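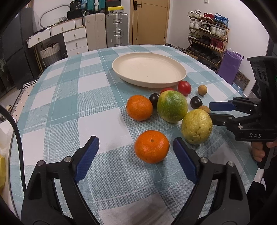 Fruit and the cream plate on the checked cloth, Halliday Room.

Fruit table: what we learned in January, and what changes now

Dear neighbours,

Many of you asked me at the door if the fruit table will continue after the winter. Yes, it will continue. The next one is on March 6, 2025, in the Halliday Room as before, and the tea will be ready when you arrive.

For those who are new in Trundbridge, I explain shortly. Each household brings a little fruit, whatever is at home, and we put it together on the round table with the teal and white cloth. Then we arrange one big plate, we sit, and we eat and talk. It is a small thing, but I have met more people from my own street in this way than in three years of using the same bus stop.

In January we had very many bananas and almost nothing else. I do not complain, I like bananas, but Deepika Kurian had the good idea to ask for small and different things. So please look for variety. Two tangerines are enough from one family. A green citrus with some yellow on the skin looks very nice beside them. Small red tomatoes are also welcome, and I am not going to start again the discussion if a tomato is a fruit. Dark grapes fill the little spaces on the plate.

Some people feel shy to bring a fruit which is wrinkled. Please do not be shy. If it is a passion fruit, the wrinkled ones are often the sweetest, and my mother would never buy a smooth one. Longans are also a pleasure, but put a small bowl next to them for the shells and the stones, otherwise they finish in the saucers.

About the plate: we use the large cream one with the low edge. Put the big fruit first and the small ones after, because grapes and tomatoes like to roll. Please wash everything at home, as the sink in the Halliday Room is slow and last time there was a queue. If you bring something that must be cut, bring also your own knife and board.

The cloth was bought by Deepika at Tadden and it can go in the machine at a low temperature. Tea stains should be rinsed the same evening. Whoever takes it home to wash, write your name on the paper inside the cupboard door, so that we know where to find it.

We have 20 chairs, so if you plan to bring guests, tell me before. You can leave a note in my letter box or speak to me after the language class. Children are welcome, and they may arrange the plate if their hands are clean.

I will bring tangerines again, and my ginger biscuits if the oven behaves.

With friendly greetings,
Nhyira Darko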